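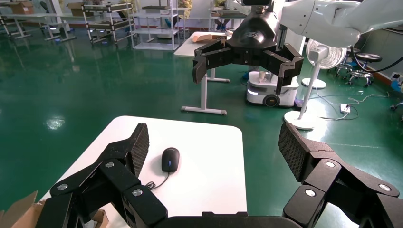 Dronddale, 2019-03-17

Guides > Home Office > Cleaning and Care

How to Clean a Computer Mouse Without Ruining It

I put off cleaning my mouse for far longer than I'd like to admit, and then one evening the wheel started skipping every time I scrolled through a long page, and I finally sat down with a cloth and a toothpick and got on with it. It took me 28 minutes, and that included making tea. If you've never done it before, please don't be nervous — a mouse is a pretty forgiving little thing.

What you'll need

A soft cloth (an old T-shirt is lovely for this), a few cotton swabs, a wooden toothpick and a small bottle of rubbing alcohol. I also like to keep a dry paintbrush handy, the cheap kind from a child's paint set.

Step 1. Unplug it

If yours has a cord, shut down whatever you're working on and pull the plug. If it's wireless, switch it off and take the batteries out. Give the cord a wipe while you're there, working from the mouse toward the plug, and look for any spots where the covering has cracked.

Step 2. Do the top and sides

Put a little alcohol on the cloth, never straight on the mouse, and rub in small circles. The places where your thumb and ring finger rest will be the worst. Run the toothpick gently along the seams between the buttons and you'll be amazed (and maybe a bit disgusted!) at what comes out.

Step 3. Free up the wheel

Hold the mouse upside down and brush around the wheel while you turn it with a fingertip. Then take a damp swab and press it against the wheel as you roll, and change to a fresh swab when it turns gray. I usually go through 3 of them.

Step 4. Look underneath

Most of the drag you feel comes from the feet, those slippery little pads on the bottom. Scrape the gunk off with the flat side of the toothpick. For the sensor, use a dry swab and a very light touch.

Step 5. Let it dry, then wipe the table

Leave everything alone for ten minutes or so. Meanwhile, clean the spot where the mouse lives, or all that dust will be right back on the feet by tomorrow. On a white tabletop a bit of dish soap in warm water does nicely. Glossy surfaces can confuse some mice, so if the pointer still jumps when you plug back in, try it on a plain sheet of paper before you go shopping for a new one.

I do mine every 2 months now, more often in pollen season.

3332 views | 28 comments | Share

© 2019 Plarside Home Guides | Contact | Back to top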